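Friday, March 20, 2020

Hand comparison, table 2. Tirkulano fingers on both arms, old Grulska jaws back in the drawer for now. Want to know if the Tirkulanos can pick up something squat and ribbed without us retuning the grip for every object. Striped pumpkins onto the lavender plate, left hand for the left one, right hand for the right. Mug stays at the back as an obstacle, do not move it.

Controller is the Bouchard box, firmware as it came. Current limit 500 mA per finger, loop at 200 Hz. Did the zeroing twice, left thumb was off the first time (my fault, skipped the warm up).

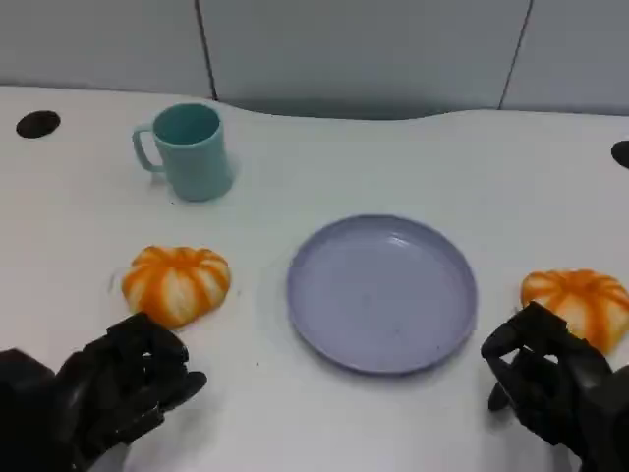

Are you sure 200 is enough for the thumb? asked a note left in the margin. The Grulska got twitchy at that rate and we ended up blaming the cable for a week.

Fair point. Not changing it mid-run though, will do a seperate set at the faster rate. Logs go in the July folder layout, same column names, otherwise the plotting script falls over.

Approach from the side, upper finger comes over the top, lower one goes underneath. Going straight down is simpler to plan but the knuckles take up too much room next to the plate.
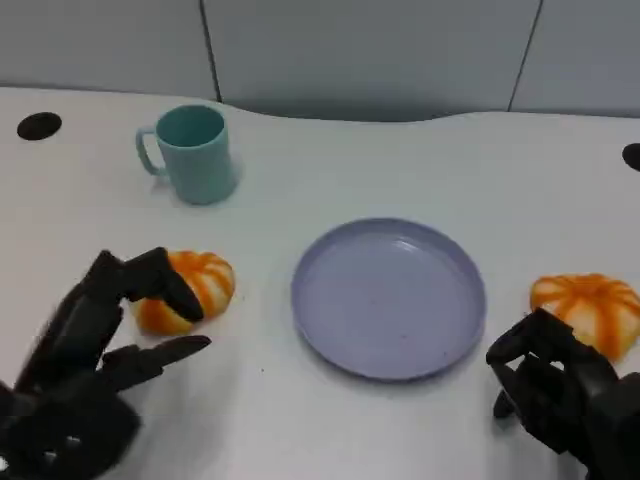
Finger speed next. Default close is too quick for my liking, have it at 117 in the Catinus settings page, whatever unit that is. Manual doesn't say. Slower than that and the contact flag times out before the lower finger has settled, so there's a narrow band to work in. Must ask them.

Wrist camera: exposure fixed, auto was hunting whenever the black housing filled the view. White table makes it worse. Focus ok at grasp distance, fingers smear a bit when they move.

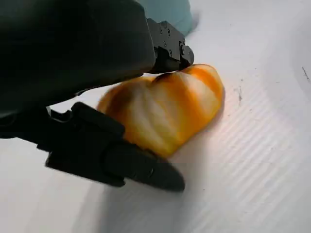
Try the wrist view with a shorter exposure before you touch the lights, was the reply on the bench chat, and write down the gain this time.

Gain is 4, written down. Will try shorter on Monday. Head camera is good enough for plate and mug positions, wrist one only really earns its place in the last bit before contact.

Still to do: right hand set, faster loop, then same again with the Grulska jaws so we have someting to compare against. More than 4000 rows in the log already, split it before opening.
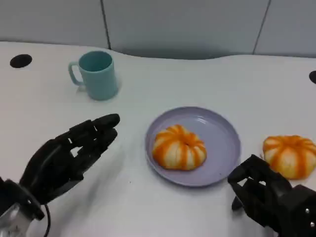
Manipulation Bench, Robotics Workshop

Spare finger screws are in the tin with the green lid. Left wrist cable wants a clip, loops too low. Bouchard box left powered, arms parked off.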